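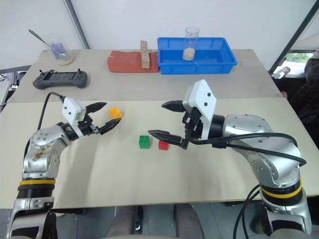 How often does a two-arm bench cell need its grippers re-zeroed?
Every 60 hours of run time, and again after any work on the wrist cables.

I settled on that interval in June, after a spring of doing it whenever the fingers started to look wrong. By then the left gripper was reporting closed with a visible gap between the fingers, and the pick routine was dropping one block in every few. Sixty hours is conservative for this cell. It also lands near the end of a working week, so the job gets done.

Posted Aug 18, 2018. These are my notes from the last full service of the pair at the Udville bench. The Stostby cell has the same arms and an older controller, and the offsets below do not carry over to it.

Order of work

Power down at the supply, then wait for the joint brakes to set. Support the forearm by hand while you do this. The arms sag a little before the brakes take hold, and the grippers are long enough to reach the table if the last pose was a low one.

Wipe the fingers first. Serrated fingers hold dust and bits of plastic between the teeth, and anything in there shows up later as a zero error. A dry nylon brush does most of it. I use alcohol on a lint-free cloth for the remainder and keep it away from the housing seams.

Check the cables next. The slack has to be enough for full wrist rotation in both directions and short enough that a loop never drops in front of the fingers. On the left arm a cable comes up in a loop behind the arm and enters the top of the gripper housing. That plug takes the bending load on every overhead move, so I look for whitening at the strain relief and push the plug home even if it looks seated. On the right arm two cables run back from the wrist along the side of the arm. Those arcs are wider than I would like. I tried tying them closer and got a velocity fault at the end of the wrist travel, so they went back to where they were.

Then the shoulder screws. I go around in a star pattern with the torque driver and mark each head with a paint pen. Two on the right shoulder had moved since June. None on the left.

Zeroing

Bring the arms up to the ready pose, grippers open, well clear of each other. Close each gripper slowly on nothing, at the lowest current setting, and read the encoder. The Semwal driver board reports position in raw counts, with 3000 as full open on my setup. Closed should be zero. The left read 61 and the right read 4. I left the right alone and wrote a new offset for the left.

After writing the offset, cycle power. The board accepts the new value right away and shows it in the readback, but the motion planner keeps the old one until a restart. I lost an evening to this the first time.

Block test

The acceptance test is toy bricks. I put one orange-yellow, one green and one red between the arms and have each arm approach the cube on its own side, then stop short. If the fingers line up with the cube by eye, I let it close and lift. The green one, in the middle, is for the handover: left picks, right takes, right sets down. Bricks are good for this because the sides are flat and the size hardly varies. The studs on top also show whether the block has rotated in the grip.

A full run is 174 cycles. I chose the number badly (it was what fit in a lunch break at the old speed) and have kept it so that the logs compare. Result this time: two missed handovers, both in the first ten cycles, none after. Before the service it was 19. I put the early misses down to the joints warming up, and I now run ten cycles and throw them away.

Things still open

The left elbow has a brownish mark on it. I have not traced it. It does not come off with alcohol. If it grows I will pull the elbow cover and look at the seal.

The seam between the front and rear tables is a problem for the height reference. The two tops are not quite level, so anything taught on one is off on the other. For now the block work stays on the front table and the rear one is only for storage. Stevano makes a leveling foot that should fit the rear legs, and I have a set on order.

The hour counter resets when the controller loses power for more than a few minutes. I write the hours on tape on the supply – crude, but it has survived two outages.

Next service is due at 60 hours from today. I will post the left gripper reading then, and if it has drifted past 20 counts again I will change the coupling.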